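About Plarico

Plarico is an independent test shop for robot hands, grippers, arms and the controllers that drive them. We run the same manipulation tasks on hardware from different makers and publish the results in a format that lets a buyer read one column against another. We don't build or resell hardware, and we take no commission on a sale.

The company was started by Jade Fairclough, a controls engineer who had spent several years choosing end effectors for packaging lines. Data sheets gave payload, stroke and repeatability, but very little on how a hand behaved with a thin-walled cup or a dish that slides. Her first comparison covered four parallel-jaw grippers and one five-fingered hand. The test rig was a bench, a force plate and a box of kitchenware, and most of that kitchenware is still in the object set.

What we test

Our standard program has 40 tasks. Each one is defined by a start pose, an end pose, an object, a time limit and a list of failure conditions. A candidate runs every task in simulation first, then on the bench. The task definitions are shared between the two, down to object mass and friction values, and we report the gap between them as its own figure. For some customers that gap matters more than the success rate.

Two-handed setups go through the tableware group. It covers nesting, unstacking, handing over and placing next to an obstacle. These tasks are simple to describe and hard on a controller: the clearances are small, the walls are curved, and a finger that closes a little early will push the target out of place. We score the idle hand as well, for drift and for staying clear of the working one.

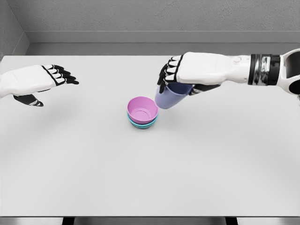 Tableware group, simulated run. Right hand holding the cup close to the nested bowls; left hand open and clear of the stack.

A simulated series is 1,000 runs per task with randomized start positions. A bench series is 400. Dropped objects, tipped objects and timeouts are logged separately, and we don't fold them into a single score unless the customer asks for one.

Controllers and cameras

Controllers are compared with the hand held constant, and hands with the controller held constant. Changing both at once is possible but costs more bench time. Camera trials use two mounting positions, overhead and wrist, under three lighting levels. Depth noise on glossy objects is reported per object — averages hide too much there.

Our reports

The report library holds 689 test records, indexed by hand, arm, controller and task. The current scoring rules, revision Droler, took effect on Sep 18, 2021. Records made under the earlier Notar rules are kept and marked, but they should not be compared directly with newer ones. The Krajewska object set is used under both.

Working with us

Makers and buyers can both request a test. We need one complete unit, one spare finger or jaw set, and the control interface documentation. A full program takes around five weeks from delivery. Raw logs go to the customer along with the report, and units are returned with a wear inspection sheet.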